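Proltau kitchen clearing set: known problems

Please read before training on any of it. The set holds 2446 episodes of two-arm table clearing, collected at the Skestow bench in July. Most are fine. The rest are why Njål Ekström now has a laminated sign.

The fault

In 56 episodes the right arm stops tracking its commands part way through a reach. The recorder kept writing the commanded joint positions as though the arm had obeyed, so the labels show a graceful grasp and the video shows an arm with other plans. Giang Chu traced it to a timeout in the motor bus driver, which reported the error faithfully to a log file with the wrong permissions.

The cutting board task has the most of them.
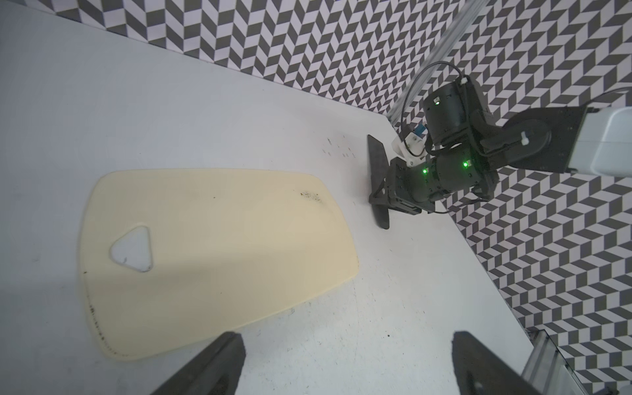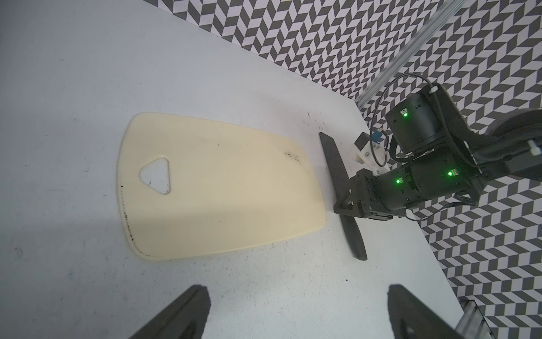
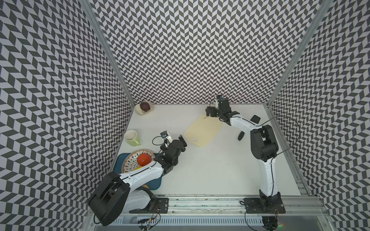
Status lights are no help in sorting good episodes from bad. They stay green through the whole fault, and we trusted them for longer than we'd like to put in writing. Use the tracking_error field, which compares measured and commanded positions and has no feelings about either.

Safety

In 18 of the bad episodes the bus recovered by itself and the arm went straight to its latest target at full speed. Keep hands behind the rail until the driver has been restarted. The e-stop works. Ingvild Solberg has tested it more often than she planned to.

What to use

bad_episodes.txt lists all 56. The loader skips them by default; pass keep_faults if you study failures for a living. Driver patch 33 fixes the timeout but not the labels already written.

Corrections to Zulmira Garcia, any day but Tuesday.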